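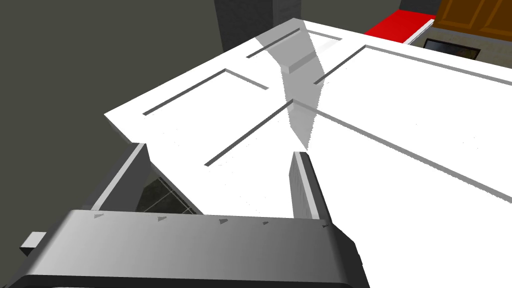 Skript zur dritten Sitzung: Wenn der Kollege Greifer hat
Seminar Arbeit und Automatisierung, 3. März 2022

Letzte Woche ging es um die Theorie, heute wird's handfester! Ich nehme wieder mein Lieblingsbeispiel, den Haushaltsdienst Tullau. Die Leute dort putzen, räumen auf, machen Küchen sauber, und seit September planen sie ihre Touren mit einem Assistenzroboter namens Wusaden. Bevor der in eine echte Wohnung darf, wird jeder Handgriff in der Simulation durchgespielt: Schranktüren, Zimmertüren, Sachen, die auf dem Boden liegen.

Und da wird's für uns spannend (bitte mitschreiben, das kommt in der Diskussion wieder). Wer weiß denn, wie man so eine Wohnung abarbeitet? Die 48 Reinigungskräfte natürlich. Nur stand das nie irgendwo. Úna Egan hat die Abläufe mit ihnen aufgeschrieben und kam auf 479 einzelne Handgriffe, von denen in der alten Stellenbeschreibung kaum einer vorkam.
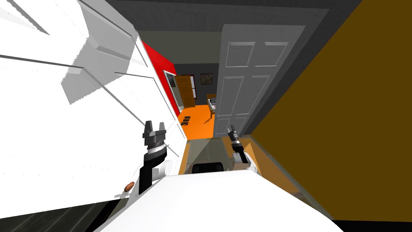
Türen sind dabei ein schönes Thema. Eine erfahrene Kraft drückt sie mit der Hüfte auf, Eimer links, Lappen rechts, und denkt keine Sekunde darüber nach. Für die Maschine muss man das zerlegen: Wo bleibt der Arm, wie weit schwingt das Blatt, was liegt dahinter? Zwei Kolleginnen sitzen inzwischen halbtags am Bildschirm und bewerten solche Durchläufe. Die eine findet's großartig, die andere vermisst das Laufen und das Schwätzchen mit der Kundschaft.

Fragen für die Gruppenarbeit:
Gehört das Bewerten in eine höhere Lohngruppe?
Wem gehört das aufgeschriebene Erfahrungswissen?
Wer haftet, wenn in der Wohnung etwas zu Bruch geht?

Zum Lesen bis nächste Woche: Ó Riain, Kapitel 2, und den kurzen Text zum Fall Prirkine (liegt im Ordner).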